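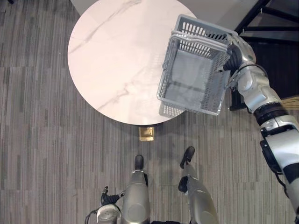 Grilum lesson planner: a term and a bit with it

Posted 11/12/20 in Staffroom kit

I teach bricklaying and a bit of site safety at an FE college, so I'm not really who you'd expect to be reviewing planning software. But our department got Grilum in September and I've used it most days since, so here goes!

First off, it's quick. You put your unit in, pick the outcomes, and it builds the scheme of work down the left with your sessions on the right. My old spreadsheet had 86 rows and a colour code only I understood (Maricruz Cuautle covered for me once and left a note that just said "what is purple?"). In Grilum I can move a whole week along when the sand delivery doesn't show up, and all the rest shuffles after it. Lovely.

The register is good too. I've got 23 learners in my biggest group, split between workshop and home this term, and you can mark who's where without opening a second screen. Notes on a learner stay with them if they swap groups, which our last system, Triltura, never managed.

Now the grumbles. Printing is dreadful. My one-page plan comes out as 3, with the last one blank apart from the date. The phone app logs you out if you so much as look away, and typing a long password in work gloves is no fun at all. The resource library says it has 653 items for construction, but plenty of them are worksheets for school age kids, and one on mortar mixes had the ratios the wrong way round. Check before you hand anything out.

Support has been decent. I emailed about the printing and had a proper reply the same afternoon, though the fix is "planned for May", so we'll see.

Would I pay for it myself? No, it's priced for colleges. If yours is offering it, say yes, and keep your old files until you've got one full unit through it.

Four stars from me, five if they sort the printing.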